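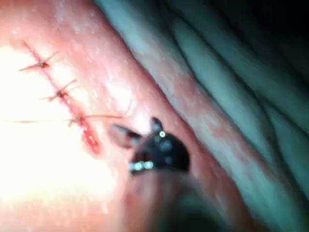

Attachment 1: wrist camera, third knot tied, thread still long.

Ticket: JAM-111
Project: Jamus (student suturing project, Katayama lab)
Opened by: Hae-won Koo
Opened: 28/10/2021
Component: tool camera, exposure
Severity: 2
Status: open

Summary
Thread tracker loses the suture on the left side of the view. Knot detector is unaffected on the upper two knots and intermittent on the third.

Observed
Left side of the tissue saturates under the light. The glare runs from the level of the top knot down to the lower left, and surface texture there is gone. The long strand on the third knot crosses to the left edge of the view, and the tracker drops it partway along. On the right, toward the jaws, it holds. The small highlights higher up on the tissue give false thread hits of 8 pixels or less, filtered by the length check.

Expected
One continuous track from the left edge to the jaw tip before the planner is allowed to call a grasp.

Steps
1. Start the Tevetti build with default camera settings.
2. Tie to knot three and leave the tail uncut.
3. Open the jaws to the right of the suture line.
4. Read the tracker confidence in the log.

Tried so far
– Light output down to 40 percent. Left side recovers, but the folds on the right go too dark for the depth step. Reverted.
– Auto exposure metered on the jaw housing. Worse. The tool is matte black and the gain goes up.
– Metering window moved to the knots. Better, not merged. Shaft blur at the bottom does not matter here, the mask already removes it.

Update, Koo
Metering window is on branch exposure-knots. Needs a run on the second arm before the Madthorpe round in February. Please do not change the light mount until that is done – the calibration file depends on it.

Next
Log saturated area per knot. Retest with the tail cut short.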